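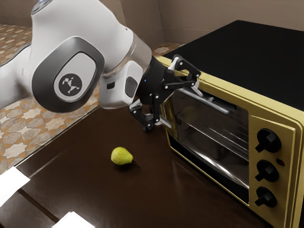
图7-1 仿真场景中的机械臂、夹爪与台式烤箱

第7章 示范数据的采集

前面几章讨论策略网络时，训练数据都是现成的：一批轨迹，每条轨迹由观测和动作交替组成，长度不一，末尾带一个成功标记。本章回到这些轨迹的来源，讲怎样规定一个任务，怎样布置场景，怎样操作和记录，以及录完之后哪些该留下，哪些该剔除。贯穿全章的例子取自Noltdale数据集，任务是操作一台台式烤箱的门，全部在仿真环境中完成。数据集由Ailsa Cruickshank和Tsz-kin Cheng主持采集，共收录707条轨迹，分属3个任务：开门、关门、把台面上的物体放进烤箱。

学完本章，读者应当能够写出一份可执行的采集规程，能够判断一条轨迹是否合格，并能说明初始状态的分布对训练结果有什么影响。阅读本章需要第3章关于坐标系变换的内容和第5章关于行为克隆的内容。第6章的网络结构在这里用不到，跳过它不影响理解。

7.1 任务的规定

一个任务要写成三样东西：初始状态的范围，终止条件，以及一句给操作员看的指令。三者常常在不同时间由不同的人写成，彼此对不上的情况很普遍。Noltdale最早的一版规程里，开门任务的指令是“打开烤箱”，终止条件写的是门轴转角大于某个阈值，初始状态却允许门已经微微张开。有些轨迹因此只录了很短一段就被判为成功，夹爪几乎没有接触把手。

后来的规程作了两处改动。门的初始转角一律取零，指令改为“握住把手，把门拉到底”。终止条件也增加了一项，要求夹爪在门到位之后松开把手并退开一段距离。退开的动作对后续任务有用：如果轨迹停在夹爪仍然握着把手的时刻，学出来的策略往往会一直握着不放，接下来的放置任务就无从开始。

终止条件最好由程序判定。在仿真中，关节转角、接触力和物体位姿都可以直接读取，判定程序通常只有几行。在真实设备上则需要额外的传感器，或者由人逐条观看录像后标注。标注的一致性问题放在7.5节讨论。

指令的措辞也属于任务的一部分。若策略以语言为条件输入，同一任务应当准备多种说法，并在采集时随轨迹一同保存操作员当时看到的那一句。事后统一补写的指令容易偏离操作员真正执行的内容，例如操作员只把门拉开一半，补写的指令却说“完全打开”。

7.2 观测的选择

观测由两部分组成。一部分是本体状态，包括各关节角、夹爪开合量和末端位姿；另一部分是图像。图像来自固定视角的相机和装在腕部的相机。固定视角能看到手臂与物体的相对位置，腕部视角在接近和接触阶段提供细节。两者的时间戳必须对齐，对齐的误差要写进数据说明。 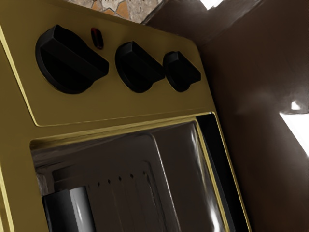
视角一旦确定，整个采集期间都不应再改。若确有必要调整，应把调整前后的数据作为两个子集分别存放，并在每条轨迹的元数据中记下相机的内外参数。Struan Sutherland在整理Mowat数据集时遇到过相反的情形：相机外参在采集中途改过，元数据里却只保存了最后一组。那批数据最终只能用于不依赖外参的方法，凡是需要把像素投影到三维空间的实验都用不上。

光滑表面需要单独说明。玻璃门、抛光的金属和上过漆的木面会产生高光，高光的位置随相机移动而变化，与物体本身的几何没有固定关系。如果所有轨迹都在同一组光源下录制，网络可能把某个高光当作定位把手的依据，换一组光源后成功率就会下降。常用的做法是在重置场景时随机改变光源的方向和强度，并把随机种子写入轨迹。改变的幅度可以先取小一些，用少量轨迹确认操作员在各种光照下都看得清把手，再逐步放宽。

遮挡也会影响视角的取舍。夹爪靠近目标时，手指会挡住一部分视野，腕部相机里可能只剩手指和很小一块物体表面。这些帧应当保留。策略在部署时会遇到同样的画面，把它们剔除会使训练分布与部署分布不一致。需要检查的是，被挡住的信息能否从其他视角或者前几帧得到。若两者都得不到，应考虑增加一个视角，或者在网络输入中保留一段历史。

7.3 操作与记录

采集规程的主体是操作步骤。下面给出Noltdale采用的版本，略去了与软件界面有关的部分。

一、载入场景，由程序按规定范围抽取初始状态。操作员不得手动挪动物体。
二、显示指令。操作员读完后按下开始键，记录从此刻开始。
三、通过遥操作手柄移动末端，接近目标，完成指令所要求的动作。
四、终止条件满足后，程序继续记录一小段静止画面，然后自动停止。
五、操作员填写备注。没有异常时备注留空。
六、重置场景，进入下一条。

第一步中的限制最容易被违反。物体的初始位置不顺手时，操作员会倾向于重新抽取，结果边缘位置的样本越来越少。Evander Rutherford统计过试采阶段的抽取记录，发现离烤箱门最近的那一片区域几乎没有留下轨迹，原因是物体放在那里会妨碍夹爪下探。正式采集时，程序取消了重新抽取的按钮，遇到确实无法完成的初始状态，操作员须照常尝试，录下失败轨迹并填写备注。

操作速度不作硬性规定，但同一名操作员前后应大体一致。新手常见的问题是在接近把手时反复停顿。停顿期间动作接近于零，而观测几乎不变，用行为克隆训练时，策略可能学会停在原地。处理办法有两种：训练操作员，使停顿减少；或者在后处理中删去动作幅度低于阈值的帧。第二种办法会改变轨迹的时间结构，凡是用到速度信息的方法都要慎用。

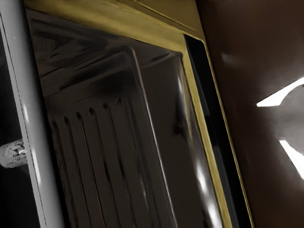
接触阶段的记录频率应高于自由移动阶段所需的频率。为了方便，多数系统全程使用同一频率，以接触阶段的要求为准。若存储空间有限，可以降低图像的频率，保持本体状态和接触力的频率不变，训练时再按时间戳取最近的一帧。取帧时只能向过去取，不能取到动作发生之后的图像，否则训练时策略等于提前看到了结果。这类错误在离线评估中看不出来，部署后才会显现。

每名操作员在正式采集前先完成100条练习轨迹。练习轨迹与正式轨迹采用同样的格式保存，存放在单独的目录中，不参与训练。Chae-won Ki负责审看练习轨迹，审看的重点有三项：夹爪接近把手的方向是否稳定，拉门过程中手指是否滑脱，退开时是否碰到台面上的物体。审看意见以文字形式返回给操作员，不打分数。

7.4 失败轨迹的处理

失败轨迹分为两类。第一类是任务没有完成，例如手指滑脱后门又合上，操作员放弃了尝试。第二类是任务完成了，但过程中出现了规程不允许的动作，例如用夹爪侧面把门撞上，或者把物体推到了台面以外。两类轨迹都应保存，并用不同的标记区分。

中途失误而后纠正的轨迹不属于失败。夹爪第一次没有握住把手，退回后重新接近并完成任务，这样的轨迹包含从偏差状态恢复的动作，对缓解第5章所说的误差累积有帮助。是否要有意多采一些，取决于所用的方法。只用行为克隆时，可以在规程中加入一个子集，把夹爪的初始位置设在把手旁边偏离正常路径的地方，操作员从那里开始纠正。这样得到的轨迹只含纠正动作，不含先前的失误，训练时也就不会连失误一起模仿。

备注的写法应当事先约定。Noltdale的备注使用一份固定的词表，操作员从中选取，词表之外的情况另写一句话。词表在试采之后修订过一次，修订前的备注由Cheng逐条换成新词，旧词仍保留在原字段里，供需要核对的读者查阅。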